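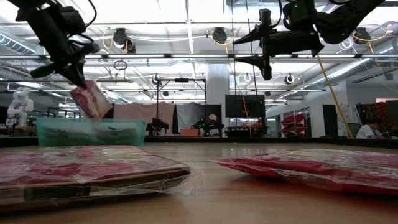
Wrapped soft goods are awkward to store, and most of this page is about getting them into bins without creasing the wrap or losing track of what is in which bin. I pack for Wovora, which sends out small textile orders, and I have kept notes on it since we changed our bins in January. Two wrapped packages in red and pink can look much alike in colour and still need handling differently. The one lying on the left of the table is large and flat, with a dark printed label strip along its front edge, and the one on the right is puffier and more crinkled. The teal bin is the see-through sort, so the dark items already in it show through the walls. The package going in is tilted, with a lower corner leading.

The notes below are in the order the work is done. Skip to the part you need.

The table

A light-coloured wooden top is fine. Wipe it before starting and run a hand over it for splinters and old tape. Clear film catches on both. A dark top works as well but loose threads are harder to spot on it.

Keep the flat packages to one side and the puffy ones to the other. It doesn't matter which side. Leave a space in the middle, at the back, for the bin. Scissors, pens and the tape gun go on a shelf or a second table, not among the packages.

Light

Glossy film reflects whatever is overhead. If you can't read a label from where you stand, turn the package a little before you pick it up and lean in. We moved one lamp further back over the table and now have less glare on the label side.

Daylight is best for checking colours. Two reds that match under a lamp at four in the afternoon may be clearly different by the window in the morning.

The bins

We use 47 bins. They came from Trarnora and they are all the same size, which makes stacking easy. The old ones were a mixture and the stacks leaned. Translucent plastic lets you see roughly how full a bin is without taking it down. It doesn't let you read a label through the wall, so every bin still needs its own card.

Check each bin for grit before use. Turn it over and tap the base. Wash with warm water and a drop of washing-up liquid, rinse, and dry it completely. A bin that is damp in the corners will mist up the wrap and the label ink may run.

Cracked bins are taken out of use. Tape over a crack always lifts in the end and the sticky edge grabs the film.

Checking a package

Look at the seal first, then the label, then the corners. Small wrinkles in the film are normal. A split is not, however short. Split packages go on the rewrap shelf and stay there until they have been done, even if the order is otherwise complete.

Press a puffy package gently with a flat hand. If air comes out, there is a hole in it. If it springs back, leave it alone. Some people like to prick the film and squash the air out to save room. We stopped doing this after a batch came back from storage smelling of the cardboard next to it.

Flat packages

Flat packages go in first if they fit the base of the bin. Large ones often don't. In that case stand them on edge along the long side, label strip up. Don't fold them in half to make them fit. The fold shows in the cloth for a long time and the film goes white along the crease.

If several are going in on edge, put them all the same way round. Reading down a row of labels takes a moment. Pulling each one up to find the label takes a good deal longer and stretches the wrap at the top.

Puffy packages

These go in last, on top, or in a bin by themselves. Lower one corner in before the rest and let the package settle against the side. Dropping it in square traps air underneath and it sits too high for the lid.

Hold it by the body of the package where there is something inside to grip. Don't hold it by the loose film at the end. The end seal is the weak point on nearly all the wrap we have tried, including the heavier film from Dratomell.

Dark items and light items

Dark cloth sheds on to everything. As long as each item is wrapped, dark and light can share a bin. Unwrapped dark items have their own bin, and its card has a black corner so that it can be told from the others.

Wipe the outside of a wrapped package before it goes back among light goods if it has been in a bin with loose dark ones. A dry cloth will do.

How full is full

Stop when the top package is level with the rim. The lid should close under its own weight. If you have to lean on it, take one out.

A bin of soft goods is rarely heavy, but it is bulky and you can't see your feet over two of them. Carry them singly. Stacks are kept to 2 bins on the floor by the door and may go higher on the racking at the back, where there is a bar to hold them in.

Labels and cards

Each card has the bin number, the order or shelf code, and the month. We write in pencil. Marker pen looks smarter but has to be thrown away each time the contents change, and we were getting through 200 cards a season.

The card sits in a clear pocket on the short end. Bins are shelved short end out. If a bin has been put back the wrong way round, turn it when you see it.

Don't stick anything directly on the plastic. The glue stays when the paper has gone and picks up dust.

Bùi bags

Some of our returns come in Bùi bags, which are thin and have no label strip at all. Put a paper slip inside the bag before it goes into a bin, with the writing facing out. Tie the neck loosely. If the bag is torn, move the contents to a new one and keep the slip with them.

Taking things out

Lift the top package clear before reaching for the one beneath. Dragging a package from the bottom is the commonest way we split film. If what you want is at the base of a full bin, tip the top layer out on to the table, take the one you need, and put the rest back in the same order.

Change the card straight away. If you mean to do it later, turn the card over so that the blank side shows. Anyone finding a blank card knows the contents need checking.

End of the day

Packages still on the table at five are put in the nearest part-filled bin of the right kind, or left flat under a clean sheet if they are too large. Film left in direct sun goes brittle, so the window end of the table is cleared whatever else is left.

Empty bins are nested and put under the table with the lids beside them. Offcuts of film go in the sack on the hook. The sack is emptied when it is full, usually every second day.

Changes to this page

I have taken out the section on cardboard boxes, which we no longer use for soft goods. The section on Bùi bags is new. The notes on lids still refer to the plain lid, and I will add the hinged one when we have had it long enough to say anything useful.

Ludmila Zeman
Packing, Wovora

Back to galleries
Storage
Wrapping
Contact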